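# Durkden (robot)

**Durkden** is a two-armed mobile robot built in a shared workshop in Brarnavgate. It consists of a wheeled base, a flat-topped body and two jointed arms, each ending in a two-finger gripper. The design is intended for household handling tasks such as moving bottles, food items and small flat objects between work surfaces. A simulated version of the machine is maintained alongside the hardware and is used for most software testing.

## Background

The project began as a rebuild of an earlier single-arm cart, which had no name and was taken apart for its motors. Work takes place on a bench rented by the month, with storage under the stairs for the base and a locked cabinet for batteries. The first drivable base was finished in August. The arms were added one at a time, the left preceding the right by several months, and small differences between them remain in the cable routing and in the placement of the shoulder connectors.

## Hardware

### Base and body

The base uses two driven wheels and two casters. The body is a box bolted to the base plate, with the computer mounted low and the motor supply behind it. The top cover lifts off after four screws are removed. An early version of the cover was hinged, but the hinge fouled the left shoulder when the arm was folded back.

### Arms

Each arm is assembled from cylindrical segments joined at powered rotary joints. Reach from the shoulder axis to the fingertips is 559 mm. The elbow joint carries the highest load in normal use and was rewound once after overheating during a long hold test. Joint limits are set in software, with hard stops fitted only at the shoulder and elbow.

### Grippers

The grippers have two short parallel fingers driven by a single motor. Full opening is 100 mm. Finger pads are held by a pair of screws and are treated as wear parts. Gripping force is estimated from motor current, a method that works acceptably for rigid objects and poorly for soft ones.

## Software

Control runs on Cidix, a small program written for the project. It reads joint positions, checks them against the configured limits and sends new targets to the motor drivers. Cidix accepts the same commands whether it is connected to the hardware or to the simulator, and a setting in the startup file selects between the two.

Planning is handled separately by Nutsugah. Given a target position for one gripper, Nutsugah searches for a path that keeps both arms clear of the body and of any registered surfaces. The body is represented as a plain box, slightly larger than the real one. Thin objects are a known weakness, and rods or panel edges must be entered by hand with added clearance.

## Simulation

The simulator models the interior of a home, including counters, walls and loose objects. Most test rooms contain a long counter, as reaching over a raised surface was the task that exposed most of the early planning faults. The usual viewpoint is taken from the robot and includes its arms and the top of its body, so that an operator can judge clearance directly.

Objects are placed at varying distances along the counter. Near objects test the folding of the elbow, while far ones require the base to be driven forward first.

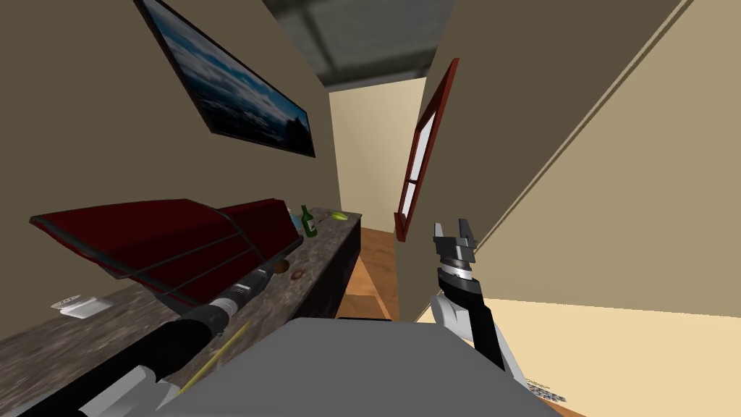
*Simulated view over the robot's body, with the left arm across the counter and the right gripper raised. A green bottle stands toward the far end.*

The standard test set contains 42 room layouts. A change to Cidix or Nutsugah is copied to the hardware only after all of them have been run without a reported collision. Lighting and surface textures are not varied between runs.

## Known limitations

- The simulator does not model cable drag, which affects the wrist joints on the real arms.
- Wheel slip is ignored. On smooth floors the base position drifts and must be reset by hand.
- Soft or crumbling items are treated as rigid bodies.
- Planning for both arms at once can take up to 23 seconds in narrow rooms.

A revised wrist with an internal cable channel has been drawn but not yet machined. The existing wrist parts are to be kept as spares for the left arm.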